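Taller de Edición y Cultura del Libro
Unidad 4. El colofón, la justificación de tirada y otras formas educadas de mentir
Material de apoyo para la sesión de junio

Antes de empezar

Traed leído el capítulo sobre encuadernación editorial. Quien no lo haya leído puede sentarse al fondo, donde la calefacción hace ruido y se disimula mejor.

En la unidad anterior vimos la portada, que es lo que el editor quiere que miremos. Hoy toca la última página impresa, la que casi todo el mundo salta y por la que los coleccionistas se pelean. El colofón nació como firma de quien copiaba o imprimía, y los copistas lo aprovechaban para quejarse del frío, de la vista y del encargo. El impresor heredó el espacio y perdió, por desgracia, el mal humor.

4.1. Qué contiene un colofón

Lo mínimo: quién imprimió y cuándo. A partir de ahí, según la vanidad de cada casa, se añaden el tipo de letra y su cuerpo, el papel con su gramaje, el taller de encuadernación, el santo del día y alguna efeméride traída por los pelos. Apuntad la diferencia con la página de créditos: los créditos los exige la ley o la costumbre administrativa; el colofón lo escribe alguien que ha dormido poco y está orgulloso.

No confundáis colofón con epílogo. Lo escribo todos los cursos y todos los cursos lo corrijo en los exámenes.

4.2. La justificación de tirada

Es la declaración del número de ejemplares impresos, con el reparto entre papeles si lo hubiera. Suele ir al final, aunque muchas ediciones de bibliófilo la ponen delante para que el comprador sepa cuanto antes lo especial que es.

Ejemplo de trabajo: la edición ilustrada de relatos de viaje que publicó Ornesora. La justificación dice:

«De esta obra se han tirado 600 ejemplares en papel verjurado, numerados a mano y firmados por la ilustradora».

Parece claro. Ahora las preguntas que debería hacerse cualquier bibliotecario antes de copiar la frase en la ficha:

¿Los 600 incluyen los ejemplares fuera de comercio? En este caso, no. Ornesora tiró además una serie en números romanos para colaboradores, y de ella solo nos enteramos por el catálogo de la propia casa.

¿«Firmados» quiere decir firmados en la hoja del libro o en una hoja aparte, que se encuaderna después? Casi siempre lo segundo. La ilustradora firma un montón de pliegos sueltos en la mesa de su cocina y no ve el libro hasta meses más tarde.

¿Hubo reimpresión en formato popular? La hubo, con el sello Zuso, la misma composición y un papel que amarillea con solo mirarlo. El texto conserva hasta las erratas. Los anuncios de librería la llaman «segunda edición», cosa que no es.

4.3. Edición, reimpresión, emisión

Edición: todos los ejemplares producidos a partir de una misma composición, en lo sustancial.
Impresión o reimpresión: los que salen de máquina en una misma operación.
Emisión: parte de una edición que se presenta al público como unidad aparte (otra portada, otro sello, otra cubierta).
Estado: cualquier variante menor que no alcanza la categoría de emisión y que alimenta artículos de cuarenta páginas.

La frontera entre emisión y estado se discute desde hace mucho y con bastante acritud. Para el examen, usad las definiciones de arriba y reservad las objeciones para la cafetería.

4.4. Caso práctico: el ejemplar 406

Hanneke Vandenberghe, que dio el seminario de encuadernación el curso pasado, nos cedió para esta unidad sus notas sobre el ejemplar 406 de Ornesora. Resumo:

Tiene 220 páginas, frente a las 222 que indica el catálogo comercial. Falta la hoja de la justificación, precisamente, de modo que conocemos el número por una anotación a lápiz en la guarda. El lomo conserva el tejuelo original. El estuche no es el suyo: procede de un volumen de Postma, algo más alto, y el libro baila dentro.

Un librero lo ofreció como «completo, en su estuche». Escribid media página explicando qué dos palabras de esa descripción habría que retirar y qué pondríais en su lugar. No vale «ligeramente fatigado», que es una expresión aplicable a todos nosotros.

4.5. Lecturas y entrega

Obligatoria: el dosier fotocopiado de la carpeta gris, secciones 2 y 3.
Voluntaria: el boletín de Grondevgate, por sus colofones comentados. Está en neerlandés, pero los colofones se entienden mirándolos con paciencia.
Entrega: una sola hoja, por las dos caras si hace falta. Los márgenes generosos no cuentan como argumento. 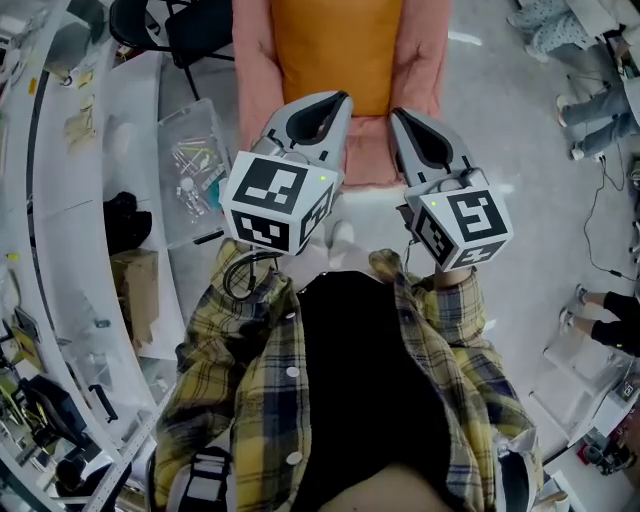
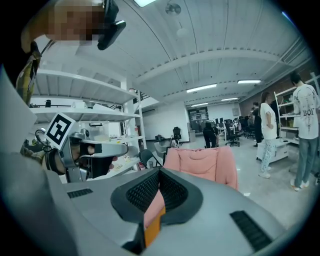

Ruth Usuga
Profesora del Taller de Edición y Cultura del Libro

Tutorías a las cinco de la tarde, con cita previa. Los trabajos se entregan en papel y con colofón propio; el mejor del curso pasado daba las gracias a una grapadora.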